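# Ground handling delays at Trenside Airport: project report

## What the project was about

Trenside is a small regional airport with one runway and 7 stands. Most of its traffic is turboprop flights to Bainbridge and a few summer charters. Our module asked each group to pick a local transport operator and look at one cause of delay. We chose turnaround time, meaning the time between an aircraft stopping on stand and pushing back again.

The handling agent, Filley, let us use its stand log for the season up to October. The log held 1,476 turnarounds. We removed 102 of them before doing anything else, mostly overnight stops and rows with a missing chocks-on time. That left 1,374.

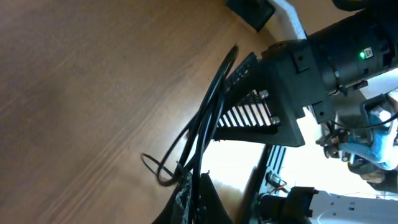
**Kester Amblin**
Second-year student, Air Transport Operations

## Method

Each row gave the stand number, aircraft type, chocks-on time, doors closed time and pushback time. The handling staff also enter a delay code, but the codes were used differently from one shift to the next, so we relied on the times and only used the codes as a check.

We sorted the turnarounds by stand and by time of day. For the late ones we read the free-text notes. These were short ("GPU late", "waiting steps", "pax missing") and we put them into groups by hand. Two of us did this separately and then compared -- we disagreed most on notes that mentioned both steps and baggage.

## Results

The early morning wave ran well. Delays built up after 11:00, when three arrivals are scheduled close together and there are only two sets of passenger steps in use.

We found 69 turnarounds where the notes named steps as the reason for the wait. Most of these were on the two stands furthest from the equipment bay. The third set of steps was out of service for much of the season.

Fuel was less of a problem than we expected. The supplier, Tukura, has one bowser on the apron and a second on call, and very few notes mentioned either.

## Limits

The log is filled in by hand, and many times end in 0 or 5. Small differences between stands should not be given much weight. We also had no weather data for the season, and some slow turnarounds may have been down to wind limits on the steps.

## Suggestions

- Park one set of steps at the far end of the apron between 11:00 and 14:00.
- Agree one list of delay codes for all shifts.
- Record the time steps are in place -- the log has no column for it at present.

The cleaned spreadsheet and our list of note groups are in Appendix B.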